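Polypropylene tub for soaking and draining plates, does the plastic hold odor?

gion_eder
Posted in July
Rental flat with no dishwasher, so everything gets done by hand. I soak plates in a PP tub, 40 C water, 5 ml detergent per liter, 30 minutes. After 2 months the tub smells of curry when it has been dry overnight. The plates don't. Is it the plastic or my rinse?

turport_k
Plastic. PP is nonpolar and so is cooking oil, so the oil goes into the surface and carries the smell with it. Detergent only removes what is still on top. Stainless tub, problem solved.

fisar22
Disagree on "problem solved". A steel tub chips glazed rims, and I have the plates to prove it. Keep the plastic and scrape first. Most of the oil in the soak water is food that should have gone in the trash.

Same general type of tub:
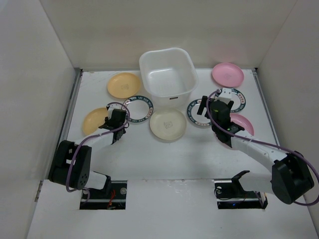 White plastic bin, empty, plates set out

Tapered sides are fine for soaking. For draining you want openings.

turport_k
Scraping doesn't get the film off. Wipe with a paper towel, then wash. And what glaze chips on a rolled steel rim? Mine hasn't.

fisar22
Low-fired earthenware. Yours is probably porcelain.

gion_eder
Mine is a mix, some Gisler and some unmarked. Would sodium percarbonate help with the tub itself?

Pirmin Bühler
Percarbonate will take out stain. Odor less so. Fill with warm water and washing soda, leave overnight, rinse, then put it outside in the sun for a day. Repeat once. If it still smells, replace it.

Separate point: don't drain in the tub you soak in. Plates leaning on each other keep a film of water where they touch.
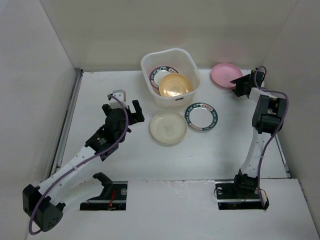 Yellow-tan dish overlapping a patterned one in the basket

A slotted rack from Stulteck or anyone else fixes that.

turport_k
Agree on the rack. Sun will make PP brittle though.

Pirmin Bühler
One day won't.

gion_eder
Washing soda is in now. Will report.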